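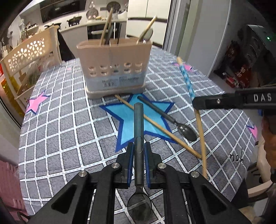

*From the Rusden Reference editors. Last revised 2021-08-27.*

The **Mendus Grube** is an entry-level smartphone sold by Mendus, a handset maker based in Rusden. It was announced in April together with a larger model, the Grube Plus, and replaced the company's earlier Grikov line. Both phones share a processor, a software build and most of their camera hardware.

## Design

The Grube has a plastic back and a flat aluminum rim. The power key and the volume rocker are on the right side, and the card tray on the left accepts 2 SIM cards or one SIM card and a memory card. The headphone jack, dropped from the last Grikov phones, was restored. The fingerprint reader is on the back of the standard model and in the power key of the Plus.

## Display and hardware

The standard model uses an LCD panel with a pixel density of 290 ppi and a refresh rate of 90 Hz. The higher rate is off by default and is turned on in the display menu. The panel has no notch – the front camera sits in the upper border, beside the earpiece.

The battery is sealed. Owners of Grikov phones, which had a removable cover, can't carry over their spare cells. Charging is by USB-C, and a charger is included in the box in all markets.

## Software

The phone shipped with a lightly changed version of Android. Mendus removed its own app store and browser, both present on Grikov devices, but kept its call recorder in regions where recording is permitted. The company promised security updates every 2 months. The first update corrected a fault that caused the alarm to sound at the lowest volume after a restart.

## Release

Sales opened in Rusden with a first batch of 900 units, offered only through the Mendus store. Carrier versions followed, with the boot screen and default ringtone altered. The Plus was delayed by a shortage of display parts and went on sale later in the same season.

## Name

"Grube" was first used inside the company for a test board. Early service manuals refer to the phone as the Grikov 2 – a title that remains in some parts catalogs.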